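Thu 18 January

Varnish day, or should have been. Shop cold when I got in, heater had tripped again. Put it back on and left the tins near it (not on it, Cludlow people take note) while I sorted the strippers and rags from last week.

Main job is still the Tijani sideboard. Doors off, drawers out, top is the problem. Old finish had gone to a sticky brown skin along the front where people lean. Meths on a rag softened it in a few seconds so shellac underneath, but there's something harder over the top in patches. Somebody has been at it with a tin of polyurethane, probably more than once. Scraper got most. Do not use the wide scraper on the left end, veneer is thin there and I nearly went through at the corner.

Tea-coloured ring near the middle has not shifted. Oxalic acid tomorrow if I can find the tub. If not it gets hidden under colour.

Colour: Zulema wants it to match the dark reddish sort of brown, high gloss, cracks left showing. I'd have gone paler but it is her customer.
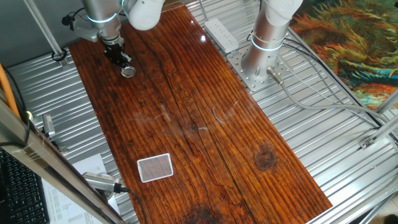

Dark reddish-brown, glossy. Round knot on the right half, fine cracks not filled.

Mixed stain on offcuts. Janby mahogany on its own is far too pink, goes like a boiled sweet under lamp light. Janby with a spot of black is better. Janby with walnut is better still but goes muddy on the end grain, so seal the ends first with thin shellac. Wrote the mixes on the backs in pencil. Please stop using these as paint stirrers, lost a good one on Monday.

Amounts for the one I liked: 200 ml Janby, 2 capfuls walnut, stir, leave it, stir again. It settles out badly. If you pour from the top you get a different colour from the bottom of the jar and then you blame the wood.

Vorkemix gloss turned up, finally. New label, the thinning instructions have changed and I don't like them. Old tin said thin the first coat only. New one says thin all coats if spraying, says nothing at all about brushing. Rang them, got a recording. Will carry on as before: first coat thinned, the rest straight from the tin, strain it through a stocking every time. There was a skin on it already and it's meant to be fresh.

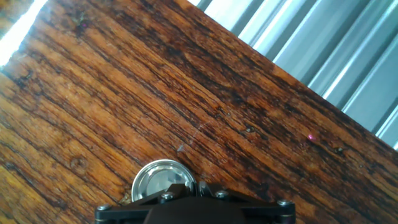 Brush test next. Old badger brush leaves fewer lines but sheds, had to pick hairs out with tweezers for half the panel. Cheap foam one gave bubbles along every edge. Best was the flat synthetic one with the chipped handle, loaded light, laid off with the grain and then LEFT ALONE. Everything I spoil I spoil by going back to it. One sag on panel C, entirely my own fault, phone rang.

Dust is the other thing. Wet the floor before starting, did no sanding after lunch, still got nibs. I think they come off my jumper. Find the nylon overall.

Between coats: grey pad, light, wipe with a damp cloth, wait. Final rub down after 7 days minimum, wet, going up to 2,000 grit and then compound. Tried it on the August panel which has had months to harden and it came up like glass. Tried it on last week's and it dragged and clogged teh paper straight away. So no short cuts, tell Zulema before she promises a date.

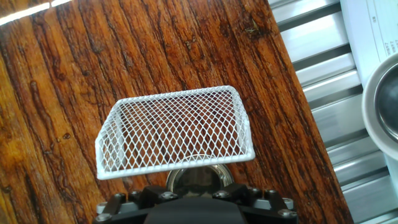
Handles and escutcheons still to clean. Brass, lacquered, lacquer gone spotty. Stripper will take it off, then hot soapy water, then a soft brush in the corners. Trouble last time was drying, laid them on newspaper and got print marks plus green in all the screw holes where water sat underneath. Want them up on something open this time. A basket like the white mesh one would do, the diamond holes are small enough to stop most screws dropping through, and you can see the table right through it so air should get round. Line it with nothing. Keep left and right door handles apart, they look the same and they are not, the pins are filed different.

Drawer runners: one split, one just worn hollow. Split one glued and cramped. Worn one needs a strip let in, beech will do, there's a bit behind the bandsaw. Candle wax afterwards, none of that spray stuff near anything I have to varnish. Got fisheyes all over the last table from it and had to strip the lot. 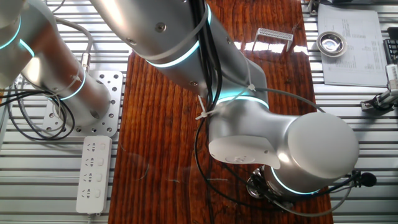 Back panel is only softwood, stained once, never finished. Leaving it alone apart from a hoover and a wipe. Woodworm holes low down on the right, no dust coming out of them, looks old. Tapped it over a sheet of white paper and nothing fell. Will treat it anyway as it is going back against somebody's skirting.

Locks: key turns in the left door, right one is stuck solid. Not forcing it. Oil in, leave overnight.

To get: meths, lint-free rag (the real sort, the last bag was all lint), strainer stockings, grey pads, a second jar with a lid that fits. Ask Cludlow if they've a key blank for a door that size.

Zulema has the customers number. She needs to ask wether they want the split in the side filled or left. I'd leave it. First thinned coat goes on the top tomorrow if the stain is dry and the heater has stayed on.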